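Flevden fruit table comes back for a second winter

By Rebecca Gatti

If you have walked through the front doors of the Flevden community hall on a cold morning in the past few weeks, you have probably been offered a banana before you had your gloves off. The free fruit table is back, and it plans to stay until the spring.

The idea is a simple one, and people in the neighborhood have taken to it with real affection. Anyone who comes into the hall, whether for a class or a meeting or just to get out of the wind, can help themselves to a piece of fruit. There is no sign-up sheet and no limit posted on the wall. Parents stop in on the way to school, the early exercise class comes by on its way out, and a good many people seem to come in for the fruit and end up staying for the conversation (this reporter included, I should say, and for longer than I had planned).

Last winter the table gave away 1112 pieces of fruit between December and the end of February, according to Shagufta Warraich, who started it and still opens the hall most mornings. She kept the tally in a school notebook and was surprised when she added it up.

"I thought we might get through a few bags of apples and call it a day," Warraich said, laughing. "Then people started telling their neighbors, and the neighbors had children, and the children had friends. I was going to the grocer twice a week by the end!"

This year she is hoping for 2000 pieces, and she has more help to get there. Benedetti, the family grocery on the corner across from the hall, is selling fruit to the project at cost and sets aside boxes of apples and bananas for the morning pickup. Cillow, the housewares shop a few doors down, has donated $400 toward the season, along with several plates and baskets from its own shelves.

The baskets have made more difference than you might expect. Last year most of the fruit sat in the cardboard boxes it came in, and Efe Bashir, who does the morning pickup from Benedetti on his bicycle trailer, said a lot of people walked right by without noticing.

"They thought it was a delivery waiting for somebody," Bashir said. "You put a few bananas in a nice basket and set it down where people can see it, and all at once everybody wants one. My mother has been telling me this about food my whole life."

Bananas are the clear favorite with the younger visitors, who can manage the peel on their own and like to prove it. Apples go more slowly but keep better, so they tend to carry the table through to the end of the week. Strawberries are the treat. They cost more at this time of year and they bruise if you look at them the wrong way, so they are put out in small numbers, and regulars have learned to come early when they hear there are some.

Samuele Bellini, who is retired and comes in for the crossword group, admits to having a system. He comes through the door at 8:30, has a strawberry if there is one to be had, and takes an apple home for the afternoon. "I leave the bananas for the kids," he said. "I'm not a monster."

A few small things have changed since last winter. Fruit is now washed in the hall kitchen before it goes out, and anything getting soft is taken off the table at noon and put in the freezer. Fulvio Palumbo, who teaches the Saturday cooking class for teenagers, has laid claim to the frozen bananas and has been turning them into bread and muffins. His students made 3 loaves in their first session and, by his account, took home only crumbs.

Palumbo would like to try a strawberry jam with them too, though he has had some trouble saving up enough berries. "Every time I think I have a bowl's worth, Samuele has been in," he said.

Warraich says the table could use more people who can spare half an hour in the morning for washing and setting out, and she would be glad of clean cloth bags for families who want to carry a few pieces home. Donations of fruit are welcome too, so long as it is whole and uncut. Pears and clementines would be especially nice, she said, for a little variety, and if anyone has a neighbor with a good supply of walnuts she would like to hear about that as well, although she has not quite worked out who would crack them.

The fruit table is open from 8 a.m. until noon whenever the hall is open. Bags and fruit can be left at the front desk, and anyone who would like to help in the mornings can ask there for Shagufta. 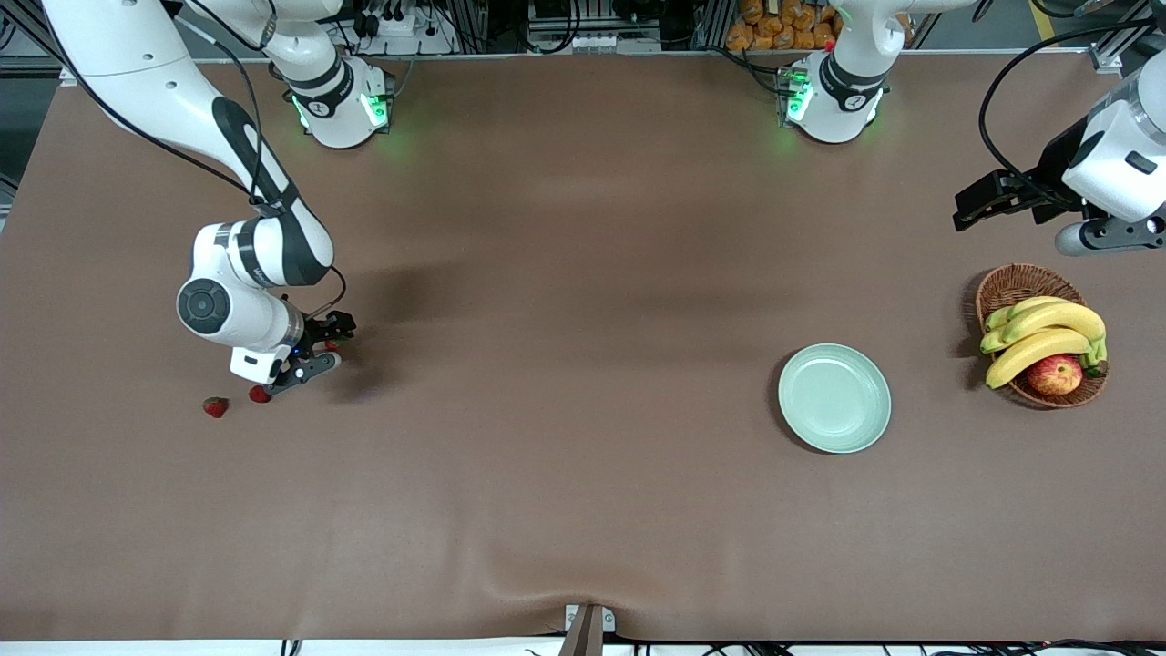

Bananas and a red apple in a wicker basket, with two strawberries on the tabletop.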